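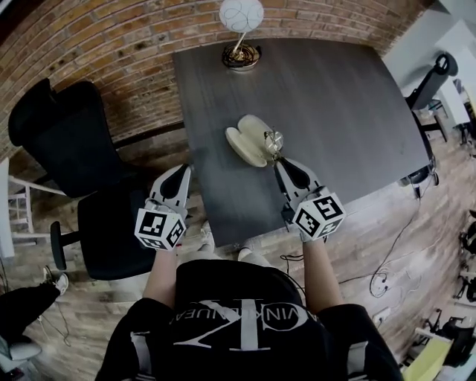
关于我们

Vomik，小店，卖台灯、桌面摆件，也收旧灯来修。开在老厂房二楼，砖墙没刷，木地板踩着会响。

最早只修灯。后来客人老问，灯旁边放点什么好，于是开始进摆件：圆鼓鼓的、带玻璃球的、细金属架子的，什么都试过。卖不动的也有，架子上还剩几个，来了可以看看，便宜出。

现在店里登记在册的货一共639件，分4类：
台灯
摆件
玻璃小件
灯罩和配件

灯罩单卖。圆罩最好卖，白色的经常断货，急要的话先打电话。Zametti系列底座是盘绕的那种，到货慢，一般等3周，催也没用，我们也在催。Räsänen的灯杆偏细，喜欢把灯头掰来掰去的客人慎选，掰歪了能修，收工本费。

摆件上架前都在桌上过一遍：放得稳不稳，边上有没有毛刺，跟灯摆一起搭不搭。玻璃的单独包，不跟别的混装。寄到碎了，拍照发来，补一个，不用把碎片寄回。

修灯：早上9点开始收件，周四不收，周四专门装箱发货。换线、换开关当天能取，换底座要等配件。修不了的会直说，不收检查费。灯炮自己带也行，店里常备的只有暖光，白光要订。

Botel分店去年关了，那边买的东西保修照旧，拿单子来这边就行，单子丢了报手机号也查得到。

到店：楼梯上来左手边，门铃坏了，敲门。要搬大件的的提前说一声，楼下可以临时停车，停久了要挪。

批发、换货、问尺寸，留言就好，晚上统一回。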